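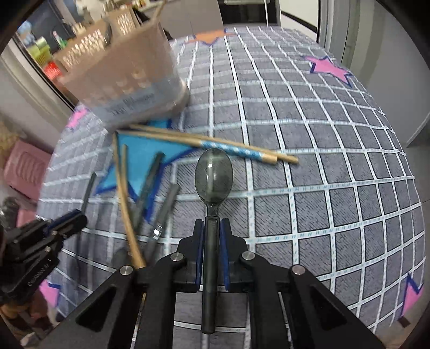
Cubiertos «compostables»: seguimos esperando los papeles

Beltico anunció en julio que sus cucharas Waltine desaparecen en el compost doméstico en 7 semanas. Pedimos el ensayo. Nos mandaron un folleto con muchas hojas verdes y ninguna temperatura. Sin ese dato, la palabra «compostable» vale poco: casi todo lo que lleva esa etiqueta necesita una planta industrial, y la nuestra más cercana no acepta cubiertos. La tienda Panicker los vende ya al doble que los normales. Nosotros seguimos lavando los de siempre.
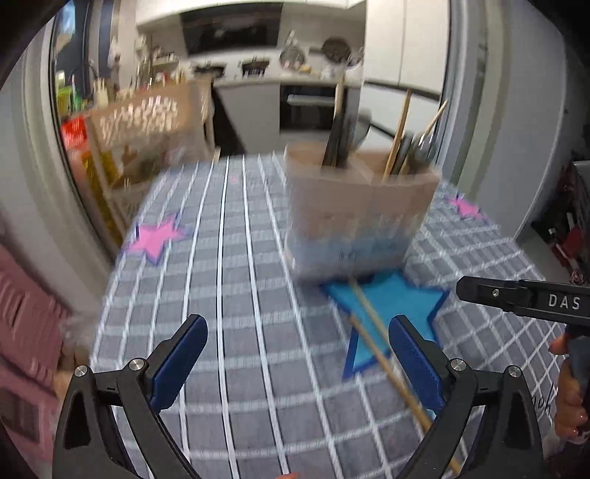 Marleny Mamani nos escribe que enterró dos en su compostera de Suvunley y que a los cuatro meses salieron enteras, con tierra en el mango. Son dos cucharas y una sola compostera, así que tampoco prueba gran cosa. El folleto prueba menos.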